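4.2 Sole stiffness and the rider who has to wear it

Manufacturers of road cycling shoes publish stiffness on scales of their own devising, and a sensible reader will already have noticed that nearly every current model scores near the top of its maker's scale. The Plevurix index, printed on the box of the shoe we used as our stiff condition, stops at 10. We were unable to obtain a Plevurix shoe rated lower than 8, and the retailer seemed puzzled that we would want one. The compliant condition was therefore a Tolico touring shoe with a nylon sole, a model whose catalogue entry makes no claims beyond its colour.

Riders were recruited from two clubs and screened for foot injury in the previous season. Of the 59 who completed the screening form, 13 were excluded, most of them for reporting numbness they considered normal. Each remaining rider completed one seated trial in each shoe on a stationary trainer, with the order balanced across the group. Cleat position was copied from the rider's own shoes with a paper template. Several riders objected to their own cleat position once they had seen it on paper, but it was copied all the same.
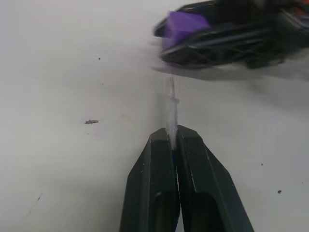

Does a stiffer sole let a cyclist produce more power?

At the steady, submaximal efforts tested in our study, we found no difference in mean power or oxygen uptake between the two shoes. Riders nevertheless rated the stiff shoe as faster, and went on doing so after they had been shown their own results.

This enthusiasm deserves a fair hearing. A rider's report of "directness" may well describe something real at the foot, namely a change in where pressure falls beneath the forefoot, without anything following from it at the crank. Our pressure insoles recorded higher peak values under the first metatarsal head in the Plevurix shoe, and the riders with the highest peaks were also the ones most likely to call the shoe efficient. It is possible that discomfort is being read as speed. Anyone who has spent a Saturday's worth of wages on a saddle will find the idea familiar.

Sprint efforts are another matter, and we make no claim about them. The trainer protocol did include a single standing effort at the end of each trial, but riders treated it as a contest with whoever had gone before them, and the variance is what one would expect. We report it in the appendix for completeness and ask that it not be cited.

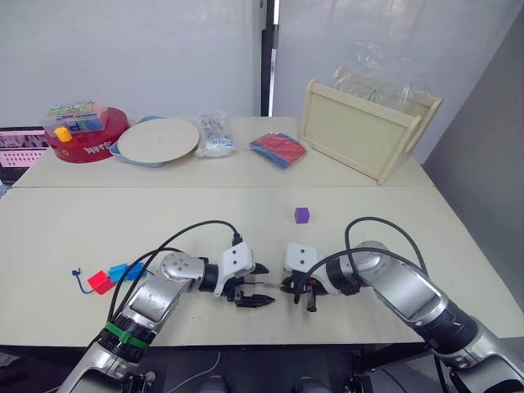

Closure presented a further complication. The stiff shoe fastens with 2 dials and the touring shoe with laces, so any rider could tell the conditions apart with eyes shut. We considered fitting neoprene covers over both, and abandoned the plan when the covers fouled the dials and had to be cut, at which point they no longer covered anything. Blinding in footwear research has a long history of this sort of defeat. We settled for asking riders which shoe they expected to favour, recording the answer before the first trial, and entering expectation as a covariate. It explained more of the variation in perceived speed than sole stiffness did.

Fit tension was left to the rider. The Shiferaw protocol prescribes a fixed lace tension measured at the instep, and in piloting we followed it faithfully until it became clear that no pilot rider could stand the result for longer than the warm-up. Self-selected tension is less tidy but has the advantage of resembling cycling. Riders were permitted one adjustment during the trial and most took it in the touring shoe, generally with a sigh that our instruments were not set up to capture.
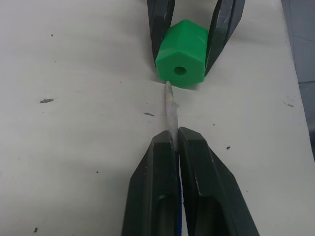 Figure 3. Grippers on either side of a white tabletop, with a green hexagonal block held by the far one.

The Flokudholm insole, supplied with neither shoe, was fitted in both conditions so that the footbed at least would be constant. Its arch support proved too tall for a few of the narrower touring shoes, and in those pairs the arch was skived down by hand. Pressure data from the midfoot in these riders have been left out of the analysis. Forefoot data were retained, as the alteration ended well behind the metatarsal heads.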